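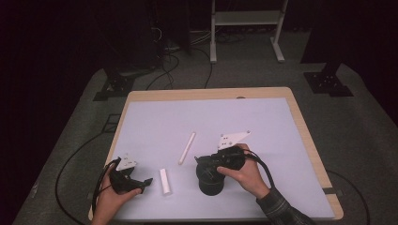 Slide 1. Two-handed work with handheld grippers; the right gripper holds the cup.

4 min read

Good afternoon. On behalf of the Cluso project, I will present our results on learning to tidy a desk from handheld demonstrations. Jucélia Tavares led the collection and Florêncio Leitão led the training.

The method is simple to state. A person performs the task with a gripper in each hand, and the policy is trained on the recorded motion and the views from the grippers. No robot is needed during collection. Our full set holds around 2,000 demonstrations.

[Pause. Next slide.]

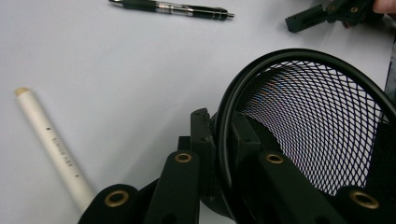 Slide 2. View from a gripper, with the mesh cup held close and a pencil and white stick on the table.

Please note how much of this view the cup takes up. The head view supplies the wider layout, and we train on both. Thin items remain the hardest case — small errors in angle matter more for them.

We ran 200 trials on the robot at Elbridge. The policy trained on both views finished 93 percent of them. Removing the head view lowered that figure by 8 points. Most of the added failures were missed grasps at the far side of the table.

[If asked about other cups: we have tested only one type. Refer questions on calibration to Florêncio.]

The next round of collection begins in October.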